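**Thread: Murnow Produce verdict – how does payroll tax exposure reach the parent?**

**jfroehlich_cpa** – Nov 29, 2019

The jury came back against Murnow Produce on all 9 counts: falsified business records, conspiracy, and the off-the-books compensation counts. I've read the verdict sheet and the charge conference transcript. Two questions for people who do this for a living.

1. Irnov Holdings, the parent, was not charged. Can the state still collect the withholding shortfall from it?
2. Leonie Fuchs, the former controller, testified under a cooperation agreement. Does her plea allocution bind the company on the amount?

The scheme was simple. Managers took part of their pay as rent and car leases, booked as "produce samples and display." None of it appeared on a W-2. 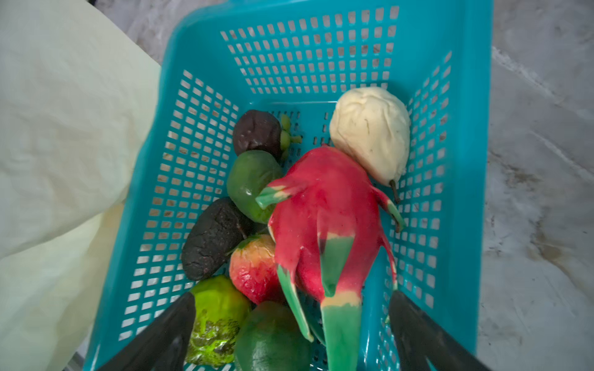

The samples account went from a rounding error to roughly 60 percent of the marketing budget in two fiscal years, and the outside accountant signed both returns.

---

**tanabe_rule**

On 2: no. A plea allocution by a cooperating former employee is not an admission by the corporation. Her trial testimony can be used in a later civil case, subject to the hearsay rules, but the amount gets litigated separately. The jury had to find the records false. It did not have to find a number.

On 1: the corporate form holds unless the state shows the parent ran payroll or stripped the subsidiary. Shared officers alone won't do it.

---

**G. Hinrichs**

Disagree on 1. You're describing veil piercing. The state doesn't need it if someone at Irnov qualifies as a responsible person for withholding. That liability is personal and runs to whoever had the authority to decide which creditors got paid. Knut Görtz signed checks for both entities. See exhibit 6, the bank signature cards.

---

**tanabe_rule**

Signature authority is evidence. It isn't the test. Görtz testified he signed what Fuchs put in front of him. And his personal liability still doesn't get you to Irnov's assets, which was the question.

---

**G. Hinrichs**

"I signed what I was given" is the argument every check signer makes, and it loses more often than it wins. Fair point on the assets – I was answering a slightly different question.

---

**ullon_ledger**

The samples account is where the defense lost the jury, in my opinion. Real sample costs for a wholesaler are small: fruit, bags, the odd courier charge.

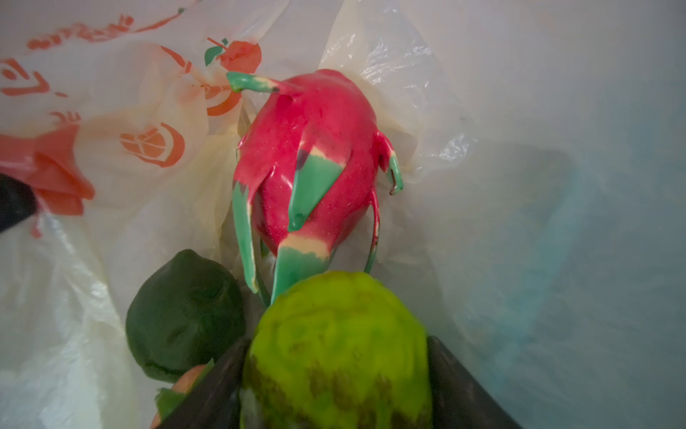 *Dragon fruit in a white plastic bag.*

The invoices in evidence had no item, no weight and no recipient. Judge Kong's charge told the jurors they could infer intent from a pattern of entries, and the defense objection to that line is preserved. If there is an appeal, I'd expect it to lead with that.

---

**jfroehlich_cpa**

Is that Ro-un Kong? I thought she had only the pretrial motions.

---

**ullon_ledger**

Same judge throughout. The case was reassigned to her in March and stayed there.

The inference charge is close to the pattern instruction, so I wouldn't rate the issue highly. The better one is "in behalf of." The defense wanted an instruction that the employee must have intended to benefit the company. The court gave something looser.

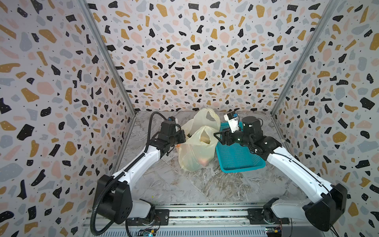

If the appellate division reads the phrase narrowly, the conspiracy count and the 5 records counts tied to Fuchs are all in play. The remaining counts rest on entries approved by Görtz and probably survive.

---

**tanabe_rule**

Agree with that split. The company saved payroll tax on every dollar moved off the W-2s, so even the narrow reading may be met on this record. Harmless error, most likely.

---

**G. Hinrichs**

The payroll tax savings were small next to the benefit to the managers. I wouldn't call it harmless without seeing the summations. Does anyone have the transcript for the second day?

---

**jfroehlich_cpa**

I have it through the lunch recess. The afternoon session is on order. I'll post the page cites when it arrives.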